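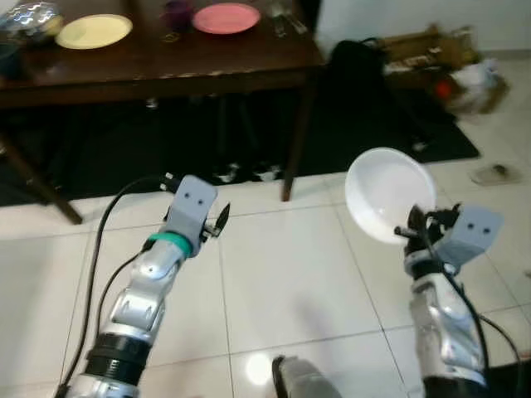 Fig. 1. Two arms; the right one holds a white bowl.

Unit 4. Early stored-program machines: memory and the order code

We use cookies to remember your settings. By staying on this site you accept our cookie policy.

4.1 Scope

These notes cover main memory and instruction format in the first generation of stored-program computers. Input and output equipment is left to Unit 5. The worked machine is the Jarness, a small serial design used throughout this course as the model for hand exercises. Its order code is printed on the back of the Unit 3 sheet.

4.2 The stored program

A stored-program machine keeps its orders and its data in the same memory. An order is a number like any other and can be read, added to, and written back. Early programmers made constant use of this. Before index registers were common, the usual way to step through a table was to add one to the address part of an order each time around the loop. Code of this kind is hard to check by reading, as the text on paper does not match what is in memory after the first pass.

4.3 Delay-line memory

A mercury delay line is a tube with a crystal at each end. Pulses enter as sound, travel the length of the tube, and are turned back into electrical signals, reshaped, and sent in again. A word can be read only when it comes out at the far end. Access time therefore depends on when the request is made. The mean wait is half the circulation time, assuming requests fall at random.

The speed of sound in mercury changes with temperature. Designers either held the tubes at a fixed temperature or let the clock rate follow the drift.

4.4 Drum memory

A drum holds words on tracks around a turning cylinder, with a head for each track. It is slower than a delay line but cheaper per word, and it keeps its contents when power is removed. The Jarness drum has 28 tracks. Orders should be placed so that each one arrives under the head just as the previous one finishes. This is called optimum coding. Placing orders in plain sequence can cost nearly a full turn per order.

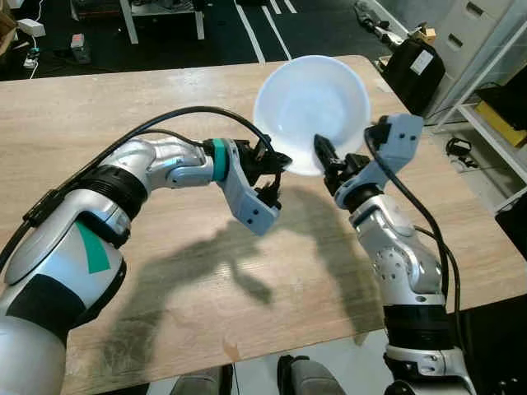 Fig. 2. Two arms and a white bowl, raised above the tabletop.

4.5 Address modification on the Jarness

Order 108 loads the accumulator from the address given. To sum a table starting at location 1459:

Clear the total.
Load from 1459 and add to the total.
Load the order itself, add 1 to its address part, store it back.
Test the count and jump if not zero.

The starting address must be reset before the routine is used again. Leaving this out is the most frequent fault in submitted work.

4.6 Reading

Breltero course reader, chapter 2. The Lirero and Jakab handouts on serial arithmetic are optional. Bring the optimum coding worksheet to the September session.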